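Wiltisine Hand-Held Gripper Station: Setup and Maintenance Notes

Maintained by Murdo Menzies, Callwood bench group
Applies to: Station 2 (Khurana bench)
Status: in use

Purpose of this file

This README accompanies the Wiltisine recordings and describes how the hand-held gripper at Station 2 is assembled, checked and repaired. It is intended for operators, for bench staff and for users of the recordings who need to know the condition of the hardware at the time of capture. Policy on data access and retention is given in a separate document and is not repeated in this file.

Contents of the repository

README.txt: this file
checks/: daily check sheets, one per working day
pads/: pad replacement log
calib/: calibration results, one file per session
recordings/: 178 recordings from Station 2, grouped by task
parts.csv: spare parts list with storage locations

Station overview

Station 2 consists of one hand-held gripper tool with its own camera, one work table and a set of objects assigned to the Dirnov task list. The gripper has two opposing fingers. Each finger carries a rectangular black foam pad, held under a narrow black block with two screws. The camera is fixed to the tool and moves with it, so both fingers remain in view during normal work.

The table must stay in its marked position. If it is moved for cleaning, return it to the floor marks and record the move on the check sheet. Recordings made with the table out of position are to be labeled "offset" and kept in a separate folder.

Daily check

Complete the check before the first recording of the day. Sessions normally begin at 9:30.

1. Confirm that the gripper opens and closes through its full travel without catching.
2. Try all four pad screws with the short hex driver. Tighten by hand only.
3. Inspect the face of each pad for tears, flattened areas and lifting corners.
4. Clean the camera lens with a dry lens cloth. Do not use alcohol.
5. Check that the threaded inserts in the gripper body are seated flush and free of debris.
6. Make one short test recording and play it back at full size.
7. Sign the check sheet.

A failed item must be corrected before recording starts. If the correction takes longer than 30 minutes, inform the bench lead and mark the station as unavailable.

Pad care and replacement

Foam pads collect dust from the table and from painted metal parts. Light dust does not affect the grip and is acceptable during a session. Remove it at the end of the day with low-tack tape, pressing and lifting without dragging. Water and solvents must not be used on the foam.

Pads are replaced in pairs after 25 hours of recorded use, or earlier if either pad fails inspection. To replace a pair:

1. Switch off the camera and place the tool on the padded stand with the fingers open.
2. Remove both screws from the left block, then both from the right. Keep the two sides in separate trays.
3. Lift off the old pads and clear any remaining adhesive with the plastic scraper.
4. Seat the new pads squarely and refit the blocks. Start both screws on a side before tightening either one.
5. Close the fingers slowly and confirm that the pad faces meet evenly along their length.
6. Enter the replacement in the pad log and run a new calibration.

A pad that meets its partner at one end only has usually been fitted with the block slightly turned. Loosen both screws, straighten the block and repeat step 5. Do not pack the gap with tape.

Calibration

Calibration is required after any pad change, after the camera mount has been loosened, and every Saturday when the station is in use. Place the printed target flat at the table center and record it from each of the 9 marked positions. Save the result in calib/ with the session number. Earlier results must not be overwritten, even when a session has been rejected.

Rack frame tasks

The rack frame group uses a black metal frame with a flat rectangular tray at its base and thin square-section uprights. It is worked on the table with the tray down. Operators should approach with the fingers open and keep the pads clear of the uprights until the intended contact point lies between them.

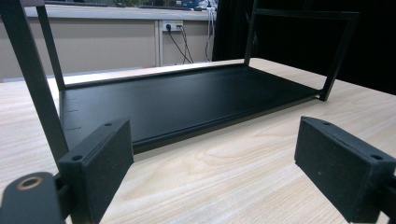
Black parts against a dark background are difficult to separate in the recordings, and the upper members of the frame are the most affected. The dark backdrop is to be left as it is throughout a task group so that all recordings in the group match. Exposure is set once, on the table surface, and locked. Automatic exposure has caused visible brightness changes when the tool moves between the tray and the open table.

After each rack frame session, inspect the edges of both pads. The metal corners can cut the foam, and small cuts spread quickly under load.

Known issues

The right finger on this tool has slightly more side play than the left. It is within the permitted limit and is measured monthly. The July check sheets use an older form that combines the screw and pad inspections in a single line; they should be read as covering both.

Some early recordings lack a pad log entry. They remain in the set and carry the label "pad age unknown".

Reporting a fault

Report faults to Murdo Menzies through the Callwood bench log, giving the station, the session number and the last completed check item. Leave the tool on its stand with the fault tag attached. Operators are not authorized to open the gripper body or remove the threaded inserts.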